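Ticket 101: Label printer skips every other label after driver update
Product: Husarex desktop label printer
Opened by: Fadwa Hamdy, Floledwood shipping desk
Assigned to: Ambros Grabner
Status: Closed

Reported problem
Since the driver update the printer feeds one blank label after each printed one. The text itself is sharp and in the right place. It happens from the Pakano order screen and also from a plain text file. Turning the printer off and on makes no difference. The old rolls and the new rolls both do it.

First reply (Grabner)
Please print the configuration page by holding the feed button until the light blinks, then let go. Send me the value on the line "Label length" and the value on the line "Sensor type". Also tell me which roll is loaded, by the number on the core.

Customer reply (Hamdy)
Label length 41 mm. Sensor type: black mark. Roll is the 26 mm one, same as always. Orders waiting for labels are the small drinks cans and the packing sleeves.
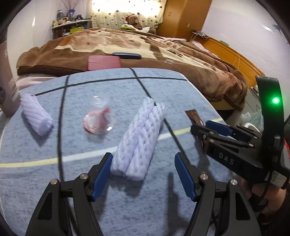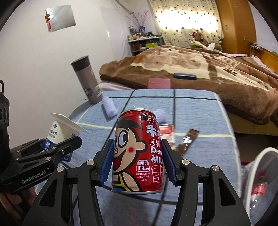 White foam net sleeves in the first photo, small red can in the second.

Floledwood, 7/30/24

Second reply (Grabner)
The update has put the printer back to its default settings. Your rolls have a gap between labels and no black mark on the back, so the sensor type is wrong, and the length is wrong too. Please do the following:

1. Open the printer properties and go to the Stock tab.
2. Change the sensor type to Gap.
3. Set the label length to 26 mm.
4. Click Apply and close the window.
5. Open the lid, reseat the roll and close the lid.
6. Run Calibrate from the Tools tab. The printer will feed a few labels and stop.

If Apply is grayed out, you need to be logged in with an administrator account.

Customer reply (Hamdy)
Apply was grayed out. Svenja Bachmann logged in and changed it. Calibrate ran but stopped with error 3.

Third reply (Grabner)
Error 3 means the sensor did not find a gap. On this model the sensor slides from left to right under the roll. For gap labels it must be in the center position, lined up with the arrow on the housing. Wipe it with a dry cloth while the lid is open and run Calibrate again.

Customer reply (Hamdy)
Sensor was all the way to the left. Moved it to the arrow and wiped it. Calibrate finished. Printed a batch from Pakano, no blanks in between.

Closing note (Grabner)
Cause: stock settings reset by driver update, sensor out of position. Settings saved as a profile on the shipping PC under the name "Small gap". The second printer at the returns desk has not been updated yet. Load the profile there after the update and before the first print job.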